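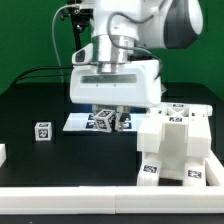 Figure 1. The arm holding a small marked cube over the flat tray.

Teaching an Assembly Task by Remote Control
Project report, Civstead, April 16, 2023

1. Aim

The project looked at whether a robot arm could learn to put white printed blocks together from examples given by a person. We did not write the movements by hand. One of us steered the arm with a hand controller while the software, Zoven, saved the arm position, the gripper opening and the camera view.

2. Setting up

The work area is a black table with a white border and a green backdrop. The parts carry square black-and-white markers so that their position can be read from the camera. Arroyo, the marker reader, was already installed in the lab, but we had to redo its calibration in February after the table was moved.

Recording was shared between 2 operators. Each practised for 6 sessions before any data was kept.

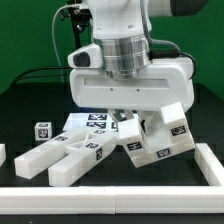

Larger pieces were harder to steer than the cubes. When a part is held at a tilt the operator has to turn the wrist and lower the arm together, and our early attempts did these one after the other. This made the recordings slow and full of pauses. We lowered the top speed of the controller, which helped.

3. Data

We recorded 520 attempts. Any attempt where a part was dropped or the operator gave up was marked as failed and left out of training. The first 100 were also left out as the controller settings changed during them.

4. Problems

Markers hidden by the gripper caused jumps in the saved part position. We filled short gaps with the last good reading. Longer gaps are still in the data and should be dealt with before the Zimia model is trained again.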